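Is the Ristesance open day worth it with kids?

Thinking of taking my two (10 and 5) to the robot open day in October. Is there anything to look at, or is it all slides? -- Bindu Rao

Vignesh Annamalai
No.

Yusri Purba
We went last year and the slides ran to one room, which you can skip. Go straight to the sorting table. Two arms, one blue tray, orange toy bricks with batteries mixed in among them. My son stood there longer than he has ever stood anywhere, including church. 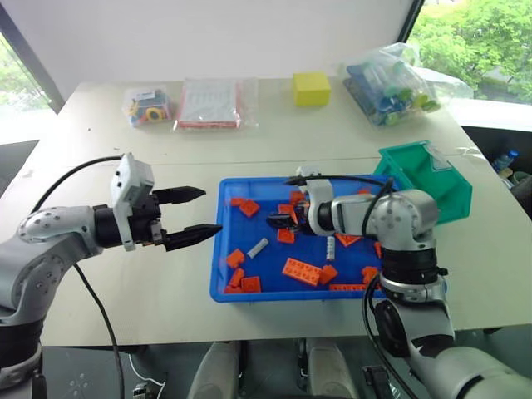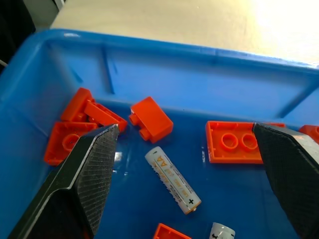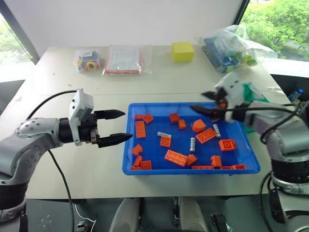 Getting in
Free, but you book a slot, and they stop at 300 people. Parking is at the Mudaliar lot next door. Coffee is a machine, and not one of their better ones.

Rajeshwari Lobo
Agree with Yusri on the table. Get there before 11 a.m. or you'll be watching the back of somebody's dad. The staff will answer anything a kid asks -- mine wanted to know if the arms get paid, and got a very serious reply. The gift bag is a pen. My five-year-old has asked for two arms and a tray for her birthday, so budget for that.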